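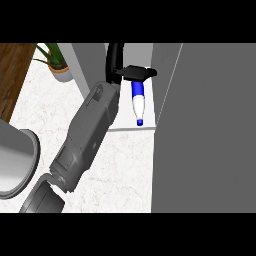
Can a robot learn to tidy up by copying? Sort of. Be careful with anyone who says it's easy.

At Fasthorpe, a team is trying it with a program called Retia. Retia doesn't know what a bottle is, so it has to be given examples. Each one is a recording of a robot arm doing a small job, and the whole lot happens inside a computer. The room is made up. So are the floor, the plant and the bottle.

The team has 578 recordings so far and has thrown out 84 of them for being muddled. A bad example can teach a bad habit, just as it can with you.

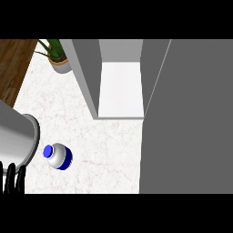
Mengal wrote in to ask why they don't simply make thousands more, if it's all pretend and no real bottle can break.

They could. But if every recording shows the same bottle in the same room, Retia may only learn that bottle and that room. Your kitchen has sticky lids and bad light, and perhaps a cat.

So when you hear that a robot "learned" something, ask what it practised on. Then ask if anyone tried it somewhere else. Retia hasn't been tried in a real kitchen yet.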